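Wustico Non-Slip Hanger Grips, bag of 200

I started making these in September after one too many summer tops ended up on the wardrobe floor. They're little soft sleeves that push onto the shoulders of an ordinary thin wire hanger, and they give the fabric something to hold on to. You keep the hangers you've already got (and I bet you've got plenty!) and just add a pair to each one.

A bag does 100 hangers, which sounds like loads until you start on the coats. If you run a shop or a dance school or you're forever doing costumes, have a look at the 800 bag, it works out much cheaper per grip and comes in a cloth sack with a drawstring.
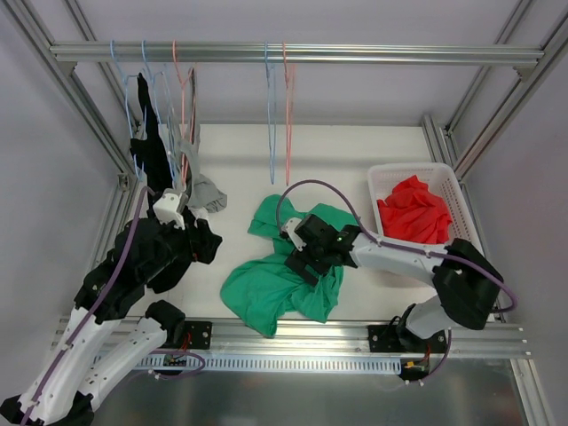

Colours are oat, slate and a mossy green I've called Fenderura, after the boat my parents had. Oat is the one most people go for. The green was a bit of an experiment and I nearly didn't list it, but I've reordered it twice now so there you go.

To fit them, warm the grip in your hand for a moment, push the slit over the wire and slide it along to where the shoulder seam sits. For wide necklines go further out towards the ends. They'll wash in soapy water, but please don't put them in the dishwasher, I tried it and they went all wavy.
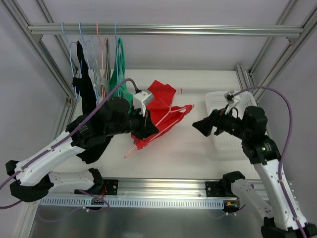 They don't fit chunky wooden hangers or the padded satin sort. For those I'd point you to my Bruvstead bands, which stretch a good bit wider and come in packs of 13 (twelve and a spare).

Postage is second class and I pack most evenings, so orders normally leave me within 2 working days. Unopened bags can come back for a refund. If you're not sure about a colour, drop me a message with your address and I'll pop a sample in the post.

Page updated Oct 16, 2026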